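From: Dae-han Woo
To: Skemville Home Cooks list
Date: Sunday, February 19, 2023
Subject: Re: [skemville-cooks] Overnight steel-cut oats, no cooking

On the overnight steel-cut thing, Anano wrote:

> I am never going back to the stove. Equal parts steel-cut oats and
> milk, lid on, into the fridge before bed, and in the morning they are
> creamy all the way through. No simmering, no stirring, no pot to
> scrub. The Fliteo people have been saying this for ages and they're
> right. Same recipe works for barley and wheat berries too, just use
> a bigger jar. It also keeps for up to 2 weeks. Why would anyone
> still cook breakfast grains??

Well, I tried it, and I have questions.

First the amounts. Equal parts by what? I used a cup of oats and a cup of milk, and by seven in the morning there was no liquid left in the jar and the oats were still hard in the center. You could eat them. My jaw was tired by the end of the bowl. I tried again with two cups of milk to one of oats and a full day in the fridge, and that was better, chewy in a way some people might like, but I would not call it creamy. If yours come out creamy overnight I would like to see the bag. I suspect you have the quick-cook kind, which are cut smaller, and then the whole method depends on a detail that isn't in the recipe.

Second, barley. I did a half batch of pearl barley the same way and it went in the trash. It smelled like wet cardboard and squeaked. I haven't tried wheat berries and don't plan to. Soaking them before you cook them, sure, my mother did that. Soaking them and calling it breakfast is something else.

Third, two weeks. I don't believe it. Plain soaked oats with milk, I'd give that 4 days, and less if you've stirred in cut fruit. Mine smelled a little sour on day five and I'm not going to eat my way to day fourteen to settle an argument.

What I do now is close to what Kwon posted last August, and I think it got ignored because it has a pot in it. Toast a cup of steel-cut oats in a spoonful of butter until they smell like popcorn. Add four cups of water and a good pinch of salt, bring it to a boil, put the lid on, turn off the heat and go to bed if your kitchen is cold, or do it in the evening and move the pot to the fridge once it cools. In the morning it takes a few minutes over medium with a splash of milk. The boil is what does the work. That is one pot to wash, and it rinses clean if you don't let it sit.
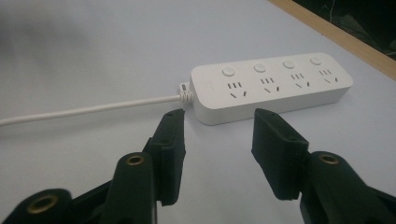
Can you freeze a batch of cooked steel-cut oats? They freeze fine if you portion them in a muffin tin first, then move the pucks to a bag, and they reheat best with a spoonful of water stirred in halfway.

I did weigh things on the second round, for those who asked for numbers last time. My bowl of the stove version came to 260 grams and the soaked one to 242, and I was hungry before lunch after both of them, so I have nothing to report on the "keeps you full all day" claim either. An egg on the side fixed that. So did toast.

One more thing about the Fliteo page, and then I'll leave it. Every recipe on there is "foolproof," and the comments underneath are full of people who swapped the milk, the grain, the jar and the time and gave it five stars. What did they test? I'd trust one person who made it twice and wrote down what went wrong — even if that person was cranky.

Anano, I'm not trying to spoil your breakfast. If it works for you, keep making it. But please post the brand of oats, whether you measured by weight or by cup, and what time the jar goes in and comes out. I'll make it exactly that way next weekend and say so here if I was wrong.

Also, does anybody have a use for half a bag of pearl barley that isn't soup? I've had soup three nights running and the family has noticed. I was thinking of something baked with mushrooms, but every version I've found wants a whole bottle of wine and an hour of standing there.

Dae-han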